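Handover project, week 6: the grippers meet in the middle

Saturday sessions have moved to the room with the big window, and the two-arm setup finally has a table large enough to use properly. Most of this post is notes on the handover routine, for my own benefit and for whoever in the club picks this up next term.

Background for new readers. Our student project for the year is a two-arm handover: one gripper picks an item off the table, passes it to the other gripper, and the second one sets it down somewhere else. Sang Lý wrote the original proposal. I do the motion scripts and keep the log. The code lives in a repository called Brornov, named after a level in a game that three of us played in high school, and it has grown to 1766 lines, a good third of which should be deleted.

What changed this week

Until now both arms ran from one script with fixed waits between moves. Left arm closes, wait, right arm closes, wait, left arm opens. It worked as long as neither arm was late. When one was late the second gripper closed on air and the first one let go anyway. We have a folder of log files that all end the same way.

The new version drops the waits. Each arm reports when it has reached its target pose, and the next move is held until both reports are in. Sang calls this part Gimton and insists it is a separate module. It is one file with four functions in it. The time limit on each hold is 14 seconds, after which both arms stop and keep whatever they have.

The meeting point

The other half of the work was choosing where the grippers meet. We had it too close to the base, which forced both elbows into a tight bend and left very little room to correct. I moved the point forward over the table and closer to the center line. With the arms extended this way the fingers come in from opposite sides and the cables have more to do, so the slack needs checking before each session. One cable loops over the left arm and hangs down past the forearm; the other goes around the right elbow on its way down. I would like both of them tied at fixed points eventually.

The items stay in a row along the far edge until they are needed. We picked packaged things on purpose: a teal scoop in a clear bag, a red roll of tape in another, a white box with purple panels. Plastic bags are a pain for the grasp planner, as the surface it thinks it is grabbing moves when touched. The box is the easy one, and anyone new should begin with it. 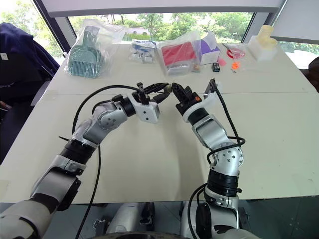
Settings I keep forgetting

Approach speed for the last stretch is set separately from the main travel speed. If you change one, change the other. They are in different config files, and yes, I know.

Grip force is per item, not global. The file has an entry for each item and a default at the bottom. The default is too strong for thin bags.

The table has a seam across the middle. I measure all positions from the front edge and leave the seam alone, as the two sections can shift a little when somebody leans on them. Sang measured from the seam in September and we lost an afternoon to it.

Trial count so far is 144 logged handovers, old and new version combined. I have not split them yet, so please don't quote a success rate from that number. The log format changed partway through and the older entries need to be converted by hand.

Next

The club demo is at the end of term and we are sharing the slot with the Zanetti team, who have a line follower and far fewer cables. Before then I want the regrasp working, where the second gripper adjusts its hold before the first one releases. Sang has a draft on the branch named brudura. It compiles. I have not run it on the arms, and I'd prefer that we both be in the room for that.

If you are in the club and want to help, the log conversion is the job that needs a person. Bring a laptop and come before 10 a.m.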